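Sakthorpe Automation Center Opens Its Teaching Laboratory to the Public

August 14, 2021

The Sakthorpe Automation Center welcomed residents, students and local employers to its teaching laboratory for the annual open day. The event was held in the afternoon and drew 300 registered visitors, who were admitted in small groups so that each could stand close to the worktables and put questions to the staff on duty.

The open day is normally held in April. This year it was moved to the summer so that the refitted laboratory on the second floor could be included in the tour. The refit was carried out by Mevis, a regional contractor, and provides 9 work areas in place of the former 2. Visitors also saw the lecture room, the machine shop and the small library that the center shares with the Sabbagh Technical Institute.

The demonstration that received the most attention dealt with teaching by hand. In this method a person carries out a simple job while holding a gripper in each hand, and the recorded motion is later used to train a robot arm to do the same work. The job chosen for the open day was a plain one: handling a tennis ball and a white plastic storage bin on a tabletop. 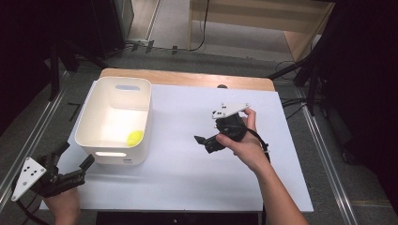 A ball in the storage bin during the two-handed demonstration at the Sakthorpe Automation Center.

Staff explained that a job of this kind is repeated many times, with small changes in where the objects are placed. The center's current set for the ball and bin stands at 1000 recordings, all made at Sakthorpe by staff and by students of the Sabbagh Technical Institute. The recordings will be used in the institute's fall course on robot learning, and a written guide to the method is being prepared for schools in the district.

Several visitors asked why the work is done with grippers when bare hands would be quicker. The staff replied that a robot arm has no fingers of the human kind, and that a motion made with two flat jaws is far easier for the machine to copy. A person who has to pick up a ball in this way soon learns which angles are useful and which are not – and that knowledge is then present in the recording.
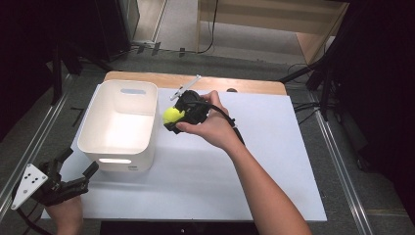 Members of the public were invited to try the method for themselves at a second session later in the afternoon. Places were given out at the reception desk, and priority was given to high school students who are considering a technical program. Each participant received a brief introduction to safe handling before taking up the grippers. Children under the age of twelve took part together with a parent.

The center also used the occasion to explain how the position and view of each gripper are recorded. A camera carried on the tool itself shows the fingers and whatever lies between them, while a further camera takes in the table from a higher point. Together they give a fuller account of the task than either could alone.
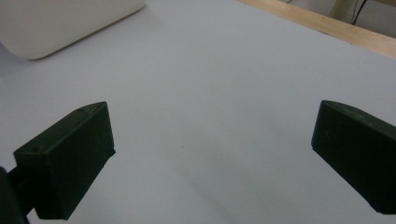
The open fingers of a gripper over the worktable, as recorded by the camera on the tool.

A short talk on automation in local industry followed in the lecture room. It was given by representatives of Drinix, a packaging firm that has supported the center's student placements since the program began. The firm described the sorting and packing work done at its plant and the skills it looks for in new employees. It also confirmed that it will continue to offer placements in the coming academic year. Applications should be made through the center's placement office.

Questions after the talk turned mainly to employment. Representatives of the firm said that machines at the plant are used chiefly for heavy and repeated lifting, and that trained operators remain in demand. A printed list of evening courses was available at the door.

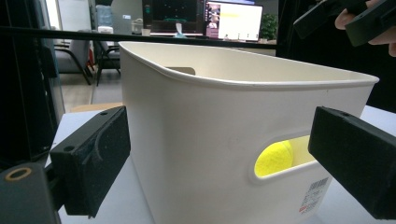

The ball and storage bin seen from one of the hand-held grippers.

The center wishes to thank all those who attended, as well as the students who guided the groups through the building. Visitors who were unable to obtain a place at the afternoon session may ask to be added to the list for the next one. Group visits by schools can be arranged throughout the academic year by writing to the visitor office, and should be requested at least two weeks in advance. The laboratory is reached by elevator from the main entrance, and there is no charge for admission.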